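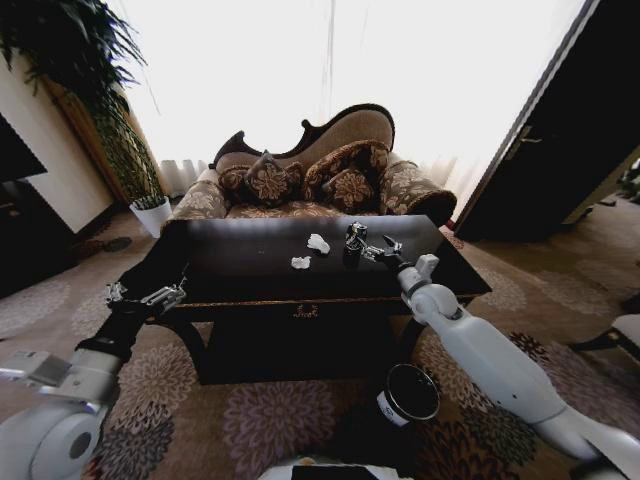

Living room bench notes: clearing the dark table
January, entry 6

Last updated: January

Search this notebook Enter keywords Go

Print this page E-mail this page

Task for the morning was to clear the low table in front of the sofa. Can into the trash, tissues into the trash, table left as a table. I gave it a generous slot in the plan and Kathleen Egan, reading over my shoulder, asked whether I'd also like a slot for breathing.

Some things about this table for whoever has it next. The top is nearly black and shiny as a piano, and it picks up the window. White tissue on it is easy to spot from anywhere in the room. A dark can on it is another matter. Furniture came from Ezzat, who described the set as "formal." I'd go with "formal, and aware of it." The gold trim line along the apron and the little ornament in the middle do a lot of work for a piece that mostly holds used tissues.

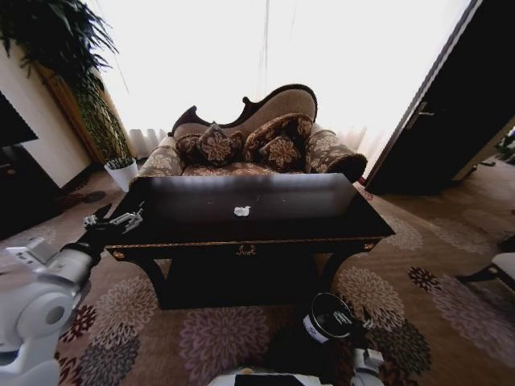 and the same goes for the sofa, where I'd put the cushions off limits for the day. Mirjam Hauser had them arranged to her liking and I have learned to value a quiet afternoon. Anything that rolls under there waits for her.

Tissue rules, as agreed at Varnumska and now copied here so I stop looking them up:
- crumpled means crumpled by hand, one squeeze, no origami
- a tissue counts as cleared when it's in the trash; on the carpet is a fail, however close
- fresh tissues for each reset. The old ones go flat and sulk.

The carpet is worse than the table for losing things. All those big medallions. I had the Vorano wipes on the list for the gloss and forgot to bring them, so fingerprints are carried over to entry 7 along with the rest of my regrets.
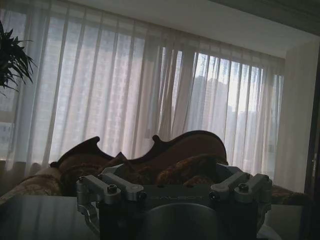
Close in over the dark tabletop, sofa behind.

Curtains: leave the sheers closed. With them closed it's still bright, and the far part of the top goes pale gray. Mirjam wants to try the evening and a floor lamp. I want to try lunch at noon. Both are under review.
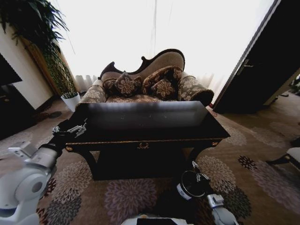

Household Tasks Group, Sotden

To do before the next entry:
- wipes (see above, see also entry 5, where I wrote the same thing)
- decide if the can goes first or last. Kathleen says first, on principle. She hasn't said which principle.
- new box of tissues, the 100 count. The big one doesn't fit the drawer.
- ask Ezzat what one is supposed to use on this finish, before I find out by using something else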